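# Chapter 5: Teaching by Demonstration

In the earlier chapters every movement of the arm was written out beforehand by a programmer. This works well when the parts are always the same shape and always arrive in the same place. It works badly for soft things, for things that roll, and for jobs that people do by feel. A person asked to write down how hard to squeeze a sponge will usually pick up the sponge and squeeze it instead.

This chapter deals with methods that start from that act. A person does the task, the movement is recorded, and the recording is used to build a controller. The person is called the **demonstrator** and one complete recording of the task is called a **demonstration**. A set of demonstrations of the same task is a **demonstration set**.

## 5.1 Three ways to show a task

**Guiding the arm.** The demonstrator takes hold of the robot itself and moves it through the task while the joints are left slack. The recorded joint angles are ones the robot can certainly reach. The drawback is effort. A heavy arm is tiring to push about, and the demonstrator's own body often gets in the way of the cameras.

**Remote control.** The demonstrator works a separate device and the robot follows. The device may be a joystick, a pair of gloves or a smaller copy of the arm, as in the Namier bench system used in Chapter 3. The demonstrator can stand well clear, but feels little or nothing of what the gripper touches. New users tend to move slowly and to close the fingers too far.

**Handheld grippers.** The demonstrator holds a gripper in each hand, or in one hand only, and does the task directly with no robot present. A camera fixed to the gripper records what lies in front of the fingers. The path of the tool through space is worked out afterwards, from the video or from separate tracking. The same type of finger is then fitted to the robot, so that what the camera saw during the demonstration is close to what the robot's camera will see later.

Each method gives up something. Guiding gives good joint data and poor pictures. Handheld tools give good pictures, but the path may be one that the robot cannot follow, and this must be checked before the demonstration is used.

## 5.2 What is recorded

Whichever method is chosen, a demonstration should hold at least the position and angle of the tool, the opening of the fingers, the camera images, and a shared clock. The clock is the item most often neglected. If the finger opening is logged late compared with the images, the controller will learn to close on an object it has already passed — a fault that can be hard to find once training has begun.

The worked example in this chapter uses the Postbridge set, which contains 1,274 demonstrations of simple handling tasks done on a table with two handheld grippers. The Bulta file format, described in Section 5.4, stores each gripper as its own stream. Readers who use the Nyberg format will need to split their files first.

## 5.3 Handling soft objects

Soft objects deserve separate treatment. A rigid block stops the fingers at its own width, so the finger opening tells us the size of the block. Foam gives way, and the opening then depends on both the size of the piece and the force applied. Two demonstrators may grip the same piece at quite different openings and both hold it securely.

For this reason the finger opening should not be read alone. It should be compared with the camera image at the same moment, where the bulge of the material above the fingers gives a second, rougher sign of how firmly it is held.

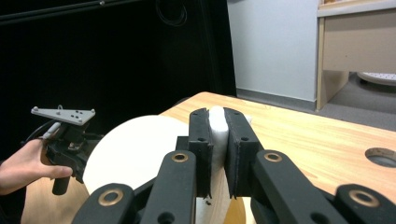 A simple way to use both signs is to mark the point in each demonstration at which the opening stops changing, and to call this the **settled grip**. Openings at the settled grip are then collected over the whole set and plotted. If they fall into separate groups, the demonstrators have probably been using different grips, and the groups should be trained separately before any attempt is made to combine them.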